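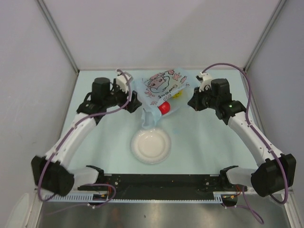
Kuruc brings the "sweet" bag to Plirnonthorpe

Plirnonthorpe, 7 Sep 2024

Hi everybody! Veronica Dinu here, owner of Kuruc, the little candy and gift shop on Troltton Street. I'm told a press release is supposed to sound official, and I did try, but my first draft put my own sister to sleep, so you're getting me as I am.

The news is that our new gift bags are in the shop starting today. They're see-through light blue plastic with a cartoon face on them, drawn in dark and pink lines, with small star shapes around it and the word "sweet" just under the face in lettering that looks like somebody wrote it by hand. I love them. I've been carrying my lunch in one since March.

If you've shopped with us before, you know the old bags. They were plain brown paper, they tore if you looked at them wrong, and every kid who came in wanted to know what was inside the one their brother had. With the new ones you can see your gummies (or your socks, or your bath bombs, we sell all sorts these days) and still have something cheerful to hand over at a party. They fold down small too, so you can stuff a few in a drawer for later.

We had 1,342 of them made for this first run. That's a lot of bags for a shop our size – my back room is basically bags right now, and I have to turn sideways to get to the kettle. They were printed for us by Natex, who were very patient while I changed my mind over the pink. The first pink was too orange. The second was fine on paper and looked like cough syrup on the blue. The third one is what you'll get, and I'm done talking about pink.

How it works: spend 9 dollars or more on anything in the shop and the bag comes free. If you only want the bag, it's 90 cents, or 3 for two dollars. Fill-your-own candy is priced by weight, same as before, and we don't weigh the bag. Please do bring them back and fill them again! They hold up well if you don't put anything pointy in them. I lost one to a box of toothpicks.

For birthday parties we'll fill the bags for you if you let us know a week ahead. Tell us about allergies when you order, please, and not at the door. We can do nut-free, and we can do no-chocolate for the summer babies whose parents don't want a mess in the car. Ribbon is extra, but not by much. We've got white and a dark blue, and I can curl it if you like that kind of thing.

We open at ten today and I'll be behind the counter until closing, so come say hi. Parking out front is tight on Saturdays but there's usually space behind the bakery. School groups and local clubs who want a larger number of bags should ask for me by name and we'll work out a price.

Press contact: Veronica Dinu, Kuruc, Troltton Street, Plirnonthorpe. The shop phone is the best way to reach me. Let it ring a while, I may be up a ladder.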